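# Veson、家禽飼育講習と飼料販売の受付体制を見直し 鶏の一時預かりは5月から予約制に

2024年2月23日

家禽飼育用品の販売および飼育講習を手がけるVesonは、小規模飼育者を対象とする講習制度と、併設店舗における販売体制を見直すと発表した。新体制は5月の講習から適用される。あわせて、これまで電話で随時受け付けていた鶏の一時預かりについても、事前予約制に移行する。

同社の講習は、庭先で採卵鶏を飼育する個人や、学校、福祉施設などの担当者を主な対象としている。昨年度の受講者は延べ1,838人で、前年度を上回った。受講希望が春に集中し、申し込みから受講までの待機期間が長くなっていたことから、開催日程と1回あたりの定員を改めることとした。

新たな講習は1回の所要時間を90分とし、全4回で構成する。内容は、鶏舎の設置場所と換気、給餌と給水、羽や脚の日常的な観察、冬季および換羽期の管理である。各回は単独でも受講できるが、初めて鶏を迎える世帯には第1回からの受講を推奨している。定員は各回40人とし、同一世帯からの参加は2人までとする。

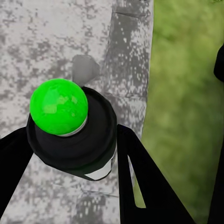
黒い円筒形のホルダーに収まった黄緑色の球(CG)

販売面では、Millech名義の旧会員証を含む従来の割引制度を整理し、Milleckの会員登録に一本化する。対象となるのは配合飼料、かき殻、敷料、外部寄生虫対策用の粉剤などで、登録者には店頭での取り置きにも対応する。取り置きの期間は受付日を含めて7日間とし、期間内に受け取りのない商品は店頭在庫に戻される。敷料については、粉じんの少ない細断わらの取り扱いを増やし、従来の木くずも引き続き販売する。

飼料の供給は、これまでと同様にKolevが担当する。同社は成鶏用と育成期用の配合飼料を納入しており、5月以降は少羽数の飼育者向けに小袋での出荷を始める。小袋の価格は、受付開始までに店頭で案内する。

一時預かりについては、利用希望日の14日前までに予約を必要とする。預かりの際には、鶏の月齢、直近の駆虫時期、産卵の状況を記した書面の提出を求める。異なる世帯の鶏を同一区画に収容することはなく、給餌は原則として飼い主が持参した飼料で行う。咳、鼻汁、下痢などの症状が認められる場合は受け入れを見合わせ、獣医師の診察を受けるよう案内する。

地域の飼育者団体Vollixは、講習の修了者を対象に、飼育記録の付け方に関する相談会を開く。相談会への参加に団体への加入は必要なく、費用は無料である。会場では記録用紙を配布するほか、産卵数の低下や羽つつきなど、日常の飼育で生じる問題についても相談を受け付ける。鶏を会場に連れて来ることはできない。

講習および一時預かりの予約は、Vesonの店頭窓口または電話で受け付ける。すでに4月までの講習を申し込んでいる受講者については、日程、内容ともに変更はない。旧制度の割引券は有効期限まで使用できる。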